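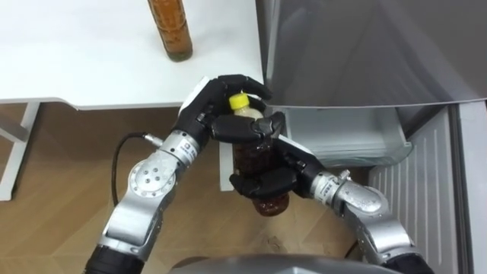 Two hands on one bottle, in front of the open refrigerator. Photo: Brodolero

Brodolero opens its home robotics laboratory to the visitors in Badstead

BADSTEAD, February — Brodolero has held its first open day in the Ikonen building, where the company develops Zidness, its control software for robots with two arms. The visitors were invited to follow the ordinary work of the laboratory from the morning until 4 p.m. The main subject of the day was the kitchen corner and the handling of drinks bottles at a refrigerator.

The open day was prepared by the same team which works in the laboratory every week. It was decided early that there would be no stage and no separate show program. The visitors came in groups, received a short introduction in the entrance hall and then stood behind a line on the floor while the operators continued with their tasks. In total 35 persons registered in advance, among them teachers from the Badstead technical school, two owners of small cafés and several families from the neighborhood.

The kitchen corner is kept simple on purpose. It has a white table and a refrigerator, placed side by side, with free floor before them for the robot. The team has worked with this arrangement for seven months. When a new version of Zidness is ready, it is first tested here, and only after this in the larger hall on the other side of the building.
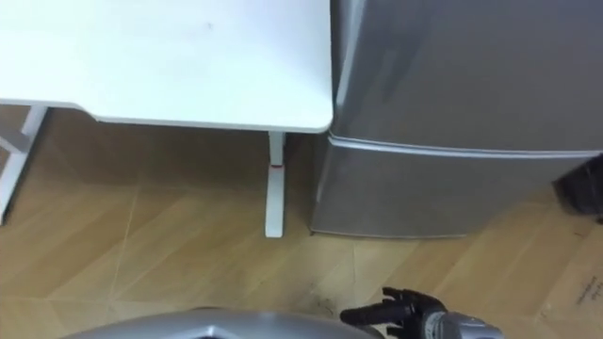
According to Pendo Khaemba, the refrigerator is a harder place for a robot than most visitors expect. The doors have to be passed without touching them, the drawer is low, and a plastic bottle changes its shape a little when it is pressed too much. Khaemba added that a person learns these things as a child and afterwards does not think about them, and that for this reason the team spends long time with tasks which look small from outside.

During the open day the groups could follow the work with bottles of different material. Plastic and glass bottles ask for a different grip. Glass is smooth and heavier, and the fingers have to close evenly around the body of the bottle. With plastic the team often uses both hands, so that one hand can give support while the other changes its position. In the current version of Zidness, the operator gives the task and the software plans the movement of both arms together. The operator can stop the movement at any time.
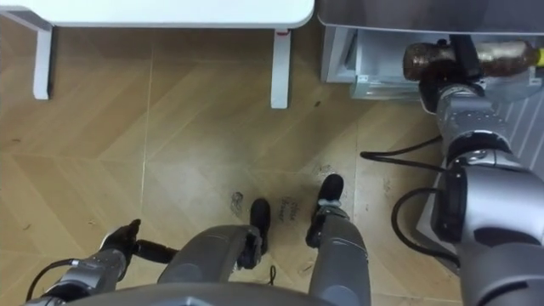 A glass bottle held by the right hand during the work at the refrigerator. Photo: Brodolero

Brodolero has until now recorded 1,253 bottle tasks in the Ikonen building. A task is counted from the first movement of the arm to the moment when the hand is open again and the arm has returned. Tasks which had to be stopped are also kept in the record, and the visitors could ask to see a printed list of them. Many of the questions in the afternoon were in fact about this list. The café owners wished to know which bottles are dropped most often, and the team answered that small bottles with a narrow neck remain the most difficult, especially when they lie on the side.

The children had other questions. One group wanted to know if the robot gets tired, and another asked if it would be allowed to choose the drink itself. The operators took time for all of them, and the last group therefore started later than it was planned. Brodolero thanks the families for their patience.

"We did not want to show only the good moments," said Diễm Đàm, head of the laboratory. "When a guest sees that the hand must try again, the guest understands better what our work is. Some of our best conversations started exactly in such a moment — the arm was waiting, and we had time to explain."
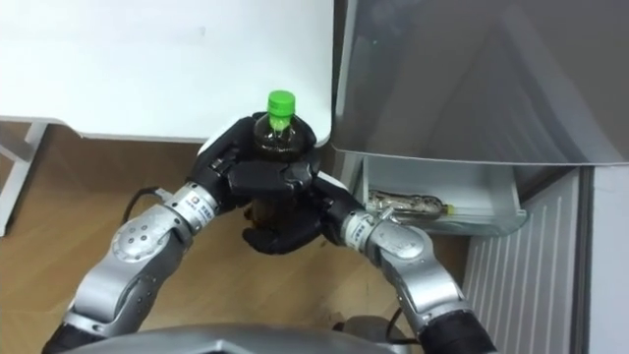
The next version of Zidness is in preparation and will concentrate on the drawer. At present the team can put a bottle into a drawer with much free space, but a drawer that already holds food packages needs more careful planning, because the hand is wider than the bottle. The work will also include the way from the table to the refrigerator and back, with both hands occupied. Brodolero expects to begin these tests in the kitchen corner before the summer and will report the results on its website.

The company also plans three smaller visits for school classes. They will be limited to one class at a time and will take place in the morning, when the laboratory is more quiet. A class visit includes the introduction, one hour in the laboratory and a short exercise at a table, in which the students pick up bottles with thick gloves and write down what was difficult. Teachers may propose their own questions in advance. The visits are free of charge, but the school must arrange its own transport to the Ikonen building. The entrance for visitors is from the courtyard side, and the elevator to the laboratory floor is large enough for wheelchairs.

About Brodolero

Brodolero develops software for robots which work in rooms made for people. Its laboratory is located in the Ikonen building in Badstead. Zidness is the company's main product and is tested together with partners in household and food service.

Contact for press and for school visits: Diễm Đàm, Brodolero, Ikonen building, Badstead. Pictures may be used free of charge in connection with this release, with the credit "Brodolero."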